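Freestanding frames and racks - monthly walk-round, July

Checked by Nuria Worku, starting with room 407 and working back toward the stairs. I took my time over this one, so please forgive the length of the comments!

- [x] Walkway clear on both sides
- [x] Tube joints hand-tight, no wobble at the top bar
- [x] Base plates sitting flat
- [ ] Feet wiped underneath - 3 still to do
- [x] Uprights straight when sighted from the door
- [ ] Spare end caps in the drawer (we should have 16, I found 6)

**Comments on the white tubular frame, 407**

I have a soft spot for this one, it has been moved so many times and it still stands nicely. I gave the top bar a good firm push from each end and felt no play where the diagonal tube meets it. The base plate is fine too, and I ran a cloth along it while I was down there (more dust than I'd like, but that goes for the whole floor).
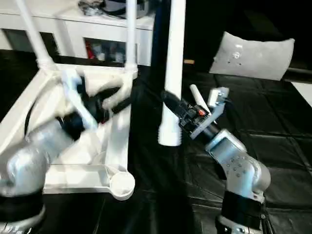

*Room 407: white frame with base plate and round foot, white pole to the right.*

The round foot deserves a proper look each month, please. Its dish-like top collects bits, and the dark floor makes it very easy to miss a crumb of grit until you feel the frame rock. Run a finger all the way around the edge. For the pole, check the rounded end by hand as well as by eye - a small crack can hide on a smooth white surface, and I'd much rather we caught it early.

**Still open**

- End caps: reorder from Merkon, same size as last time
- Feet: finish the 3 before the next walk-round
- Old Grunov rack by the stairs: label has faded, new one needed

Result for 407: pass, with the feet to follow. - N.W.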